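Search products
Search
2 min read

Mazza pink bags, roll of 17

I go through a silly number of small plastic bags (bathroom bin, shoes in a suitcase, the wet swimsuit on the way home), so I finally gave the Mazza ones their own page in the shop. They're thin, they're pink, and they scrunch down to almost nothing in a coat pocket. If you want something stiff that stands up by itself, look at the Kotia totes instead – these flop, and I like them for it!

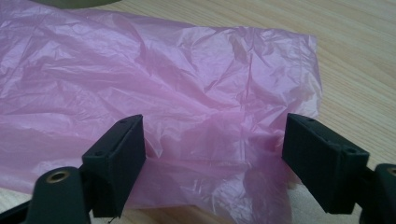
What you get

One roll, 17 bags, tied handles not included – you knot the top yourself. The film is see-through enough that you can tell roughly what's inside without opening it, which saves me a lot of digging around in the car. Item number 639, if you're ordering by email.

How I use mine

I keep 2 rolls going, one under the sink and one by the front door. They come out of the roll pretty wrinkled and they stay wrinkled, so don't bother smoothing them on the table like I did with my first one.

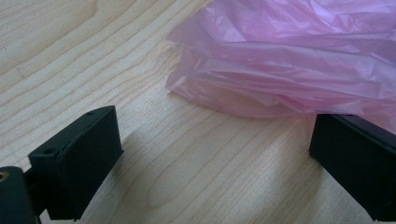 I fold used ones in half and stuff them in an old Anix tea tin, and that does me until the next grocery run. Please don't put anything sharp in them, and keep them away from little kids and pets.

Also in the Trastel shop: the same bag in white, back in August.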